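2 min read
Search this site Go

Orkthorpe Lunch Club - progress report to the Hamdan Fund

Dear Khalil Aoun,

It has been a lovely, busy stretch since July, and we are so grateful to you all. We have served 1,571 lunches, almost 656 of them to people coming over from Wimley on the new minibus run.
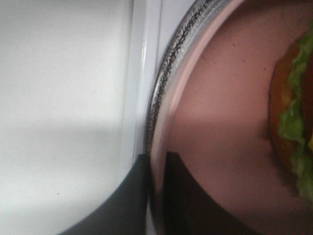
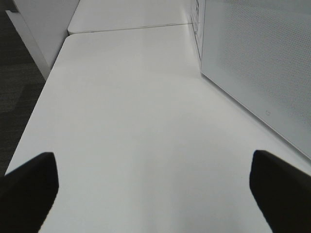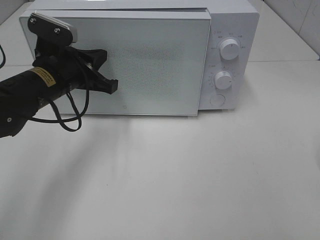

White surfaces in all three; the microwave is in the last.

The minibus costs more than we had hoped - fuel, mostly - and we would dearly like to talk about that before spring. Soup remains the favourite.

With warmest thanks,
Zaid Salameh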